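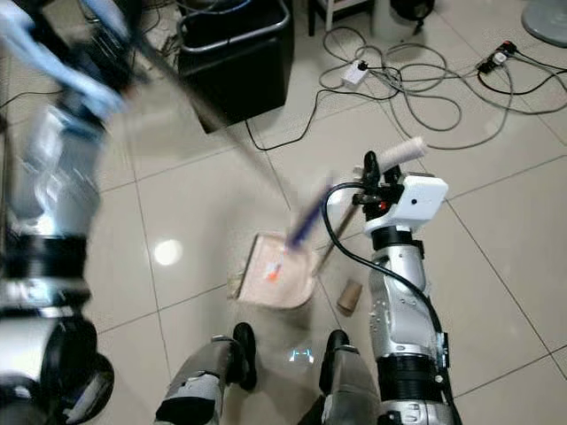
Our robotics club at Moynihan College has chosen housework as its theme this year, and I have been putting off writing about it for weeks because every time I sit down there's something new to add. We began, as most people would, with picking things up off a table, and the kids had more or less mastered that by the end of first term and were bored silly by it. So now we do floors. Sweeping into a dustpan is a lovely problem once you start pulling it to bits, with the blue brush in the left hand, the long handle of the dustpan in the right, and the two having to agree on where they are going to meet. The bit of orange rubbish is mostly for the students' benefit (the sensors couldn't care less about colour at this stage), and the cardboard tube is the challenge item, being tall and light and very keen to roll off under a bench.

I should go back a bit. I teach Year 9 and 10 digital technologies, and the club meets on a Friday after the last bell, which is a terrible time to ask anything of a teenager, and yet they come. We had three students the first year. Now there are 21 on the list, and if you count the ones who only turn up when there's pizza I dare say it's more. They've split themselves into two camps without any help from me. One lot does code and will happily spend an hour arguing over what a variable ought to be called. The other lot does everything else: mounts, grips, test plans, charging, finding the good screwdriver.

The goal for all of this is the Clanditar Challenge, which we're entering for the first time in the domestic tasks section. You get a marked patch of floor, a scatter of litter that the judges put down, and up to 200 seconds to get as much of it as you can into the pan. Points come off if you push anything outside the line, and off again if you tip the pan and lose what you'd already collected, and that second rule is the one that has been breaking our hearts. Our best run so far scored 223, and there was such a racket that the choir teacher came in from next door to see who was hurt.

What I hadn't expected was how much sweeping we'd have to do ourselves. One of the Year 9s pointed out (very politely, she is a polite girl) that we couldn't describe what a good sweep was, so how on earth were we going to program one? So we spent an entire session with brooms. We found that most of us do a long stroke to gather and then a few short little flicks at the lip of the pan, and that we drag the pan backwards a smidge each time to catch that annoying line of dust. I've been sweeping floors for the better part of forty years and could not have told you I did that! The short flicks went into the program the following week and the scores crept up nicely.

The pan is still the weak point. Hold it too flat and the brush rides up over it, tilt it too far and the heavier bits stop at the edge and sit there looking at you. The everything-else camp wants to change how we grip the handle, the code camp swears it can be fixed with a small correction at the wrist, and I've told them they can each have a fortnight to prove it. We're using a practice routine called Marnen, which the kids wrote and named themselves, and I've given up asking what it means.

If you're a local parent and you have old brooms, dustpans or brushes in the shed, we'd love to try them, the odder the better. The front office has a box with Gemach written on the side (that's our lending shelf, where all the club gear gets signed in and out) and anything dropped in there will find its way to us. Next time I'll try to write up the test sheets, as a couple of other schools have asked how we set them out.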